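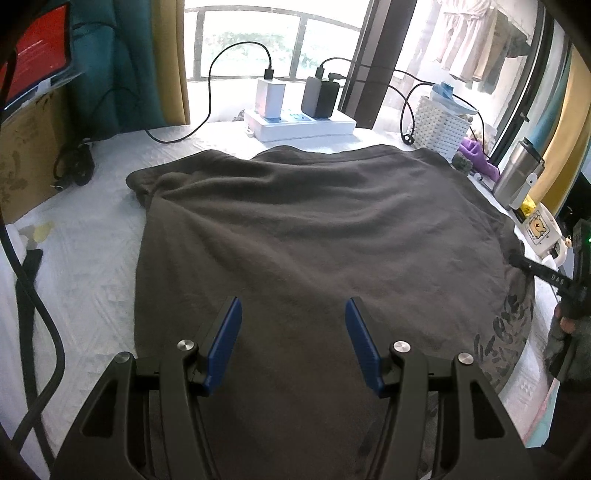

Le tee-shirt gris foncé, étalé sur le couvre-lit blanc, côté fenêtre.

Chez Yến Đặng, le linge ne se plie pas à la va-vite. Elle y consacre 22 minutes chaque soir, fenêtre ouverte sur le jardin quand le temps le permet, avec une tasse de thé qui refroidit toujours un peu trop vite (elle en rit elle-même !). Tout commence par les tee-shirts, qu'elle pose bien à plat, col vers le haut, et qu'elle lisse longuement de la main avant de rabattre les manches. Les motifs imprimés, surtout les plus anciens, restent à l'intérieur du pli.

Son ami Thịnh Vi, qui a tenu pendant quatre ans la petite boutique Medetti, lui a transmis une autre habitude, celle de ne jamais suspendre la maille. Un pull sur cintre s'allonge, les épaules se marquent, et les poignets en côtes finissent par bâiller.
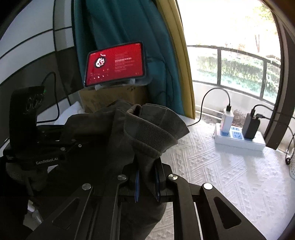

Comment plier un sweat épais sans qu'il prenne toute la place ?
Posez-le sur le devant, croisez les manches dans le dos, puis pliez-le en trois dans la hauteur, sans serrer.

Ses piles tiennent dans une commode Henoven achetée 130 euros, dont le tiroir du bas coince depuis novembre.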